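July 9, 2022
Tulstead flat, main room. Tidying trial, second visit.

Purpose: fix the order of work for the room before Yutong writes up the procedure. Last visit we did floor, sofa, bed, in that order, and ended up shifting the same clothes twice. Today bed first.

Timings are for one person working alone. Clock started at the door.

Bin. Liner out and tied, fresh one in: 6 min including the walk to the chute, which is too long. Tanvir suggests leaving the bin until last, as sorting the rest always produces more wrappers. Agreed. Keep it beside the bed while working so that scraps go straight in.

Bed. Blanket off and folded in quarters, then duvet shaken and squared to the head end. Bags and small items go in a tray and are not sorted at this stage. 7 min. Dayana folds the blanket in thirds and gets a flatter stack. Try next time.

Sofa. Clothing is the slow part. Two piles only, wash and fold; anything doubtful counts as wash. Cushions go back after the clothes have gone. The plush cover on the right section slides when pulled from the front, so tuck it in from behind first.

Coffee table. Clear, wipe, replace. Spray used was Pollenine at the weak dilution, 300 ml made up, most of it left over. No streaks on the white top once buffed with a dry cloth.
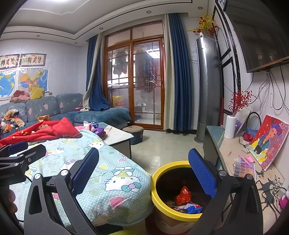

Walls. Dusted the two framed cross-stitch pieces along the top edge only. Did not touch the maps. Paper posters should be left out of the procedure altogether; a cloth catches the corners.

Total for the room 70 min, bin included. Cameron's figure from March was lower but he left the clothing where it was, so the two should not be compared.

To do:
Repeat with bin last.
Ask Aitana whether the ottoman may be moved to the window wall during work. It is in the way at the sofa end.
Second tray for small items.
Decant the leftover spray and label it.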